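Handheld gripper build, the thread – part 9 Print | E-mail

The Burnel build has fingers that open and close without pinching my palm! Third version of the handle and I'm so happy with this one.

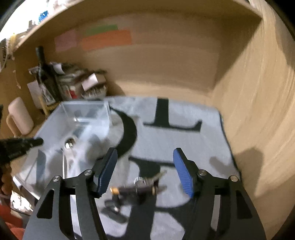

1/ For anyone new: this is a squeeze-it-yourself gripper. I do the grabbing by hand, record it, and later the arm at the shop (we call it Drurka) gets to learn from the recordings. The arm is still missing a wrist, so hands it is.

2/ The big change this month is the finger pads. The old ones were smooth and anything slick just slid away from me. The blue ones have a texture and a bit of squish, and wow, what a difference on clear plastic.

3/ Finger plates are on their second redesign too. I cut bigger triangles out of them and saved 25 grams a side – my forearm noticed before the scale did.

4/ Someone asked about the pivots. Plain screws, a drop of threadlocker, back off a quarter turn. If you crank them down the linkage drags and you get a jerky close. Ask me how many evenings I lost to that in January.

5/ Cardboard is a great building material and I will not be taking notes. It bends, it's free, you can tape colored paper to it, and when the layout is wrong you get out the knife and start over.

6/ Goal for the first batch is 300 clips. I'm at almost 200 and my grip strength has never been better, ha.

7/ Bottles are still the hard ones. Narrow neck, heavy bottom, and they swing if I grab too high. Going slower helps. So does coming in from the side (thanks to everybody at Cemuris who yelled that across the room).

8/ Files for the fingers go up on the Harahap page once I fix the hole spacing on the left plate. Next job is a softer return spring, and I've got three to try tonight!

Print | E-mail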